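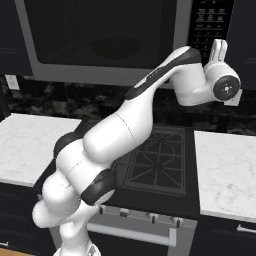

How does a microwave oven heat food?

It sends invisible waves of energy into the food, and those waves make the tiny bits of water inside the food move very fast. Moving bits of water make heat. The heat spreads, and your soup or leftover rice gets warm.

Waves you can't see

Light is a kind of wave. So are the radio waves that carry music to a car. Microwaves belong to the same family. Your eyes can't pick them up, but they carry energy from one place to another, just as sunlight carries energy to your skin on a summer afternoon.

Inside a microwave oven there is a part called a magnetron (say it like this: MAG-nuh-tron). It uses electricity to make microwaves. The waves travel through a short metal tunnel and come out into the space where the food sits. The walls of that space are metal too. Microwaves can't pass through metal, so they bounce from wall to wall and go through the food again and again.

Why water matters

Everything is made of very small pieces called molecules. A water molecule has two ends. One end is a little bit positive and the other is a little bit negative, something like the two ends of a magnet.

When a microwave passes by, it pulls on the ends of the water molecule and the molecule tries to turn. Then the wave changes direction, and the molecule tries to turn back. This happens billions of times every second. The molecules bump and rub against the ones next to them, and all that bumping warms up the food.

Foods with a lot of water in them, such as soup and vegetables, heat well. Fats and sugars soak up microwaves too, so the jam in the middle of a pastry can be much hotter than the outside. Let it sit before you bite it.

Ice is a different story. In ice, the water molecules are locked in place and can't turn easily, so frozen food warms slowly at first. As soon as one spot melts, that spot starts heating faster than the ice around it. The defrost setting helps with this. On many ovens it turns the waves on and off, and during the "off" times the heat has a chance to spread into the frozen parts.
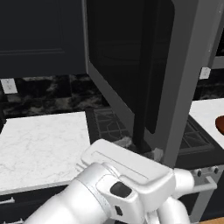 An oven that uses gas or a hot wire works another way. It heats the air, the hot air heats the outside of the food, and the heat moves slowly toward the middle. Bread gets a brown crust in an oven like that. Microwaves go a little way into the food and start heating it there, but the air around the food stays fairly cool. Without hot, dry air, bread comes out soft and sometimes chewy.

You may have heard that microwaves cook from the inside out. They don't. They reach an inch or so into most foods, and the middle of a big potato is cooked by heat moving in from the layers around it.

Hot spots and cold spots

When waves bounce around in a metal box, they add up in some places and cancel out in others. Food in the strong places gets hot. Food in the weak places stays cool. That is why many microwave ovens have a glass plate that turns. It carries each part of the food through the strong places and the weak ones.

Manju Maurya, a science teacher, shows this to her class with a flat dish of grated cheese. She takes out the turning plate and heats the cheese for a short time. Some patches melt and some don't. You can try this with a grown-up. Ask first, because the plate has to come out and the dish may get hot.

Why the door is important

The window in a microwave oven's door has a metal screen in it, full of tiny holes. Light waves are very small and slip through the holes, so you can see your food. Microwaves are several inches long and can't get through. When the door opens, a switch turns the magnetron off and the waves stop right away. They don't stay in the food, either. Once the oven is off, all that is left is heat.

Staying safe

Have a grown-up nearby when you use a microwave oven.

Don't put in metal forks, foil, or cups with a shiny metal rim. They can make sparks.

Never run it with nothing inside.

Don't heat an egg in its shell. Steam builds up inside and the egg can burst.

Stir soup halfway through, and stir it again at the end.

Use oven mitts. The waves don't heat most dishes very much, but hot food does — a bowl of soup can make its own bowl too hot to hold.

Words to know

Magnetron: the part of a microwave oven that makes microwaves.

Molecule: a very tiny piece of something, much too small to see.

Defrost: to thaw frozen food.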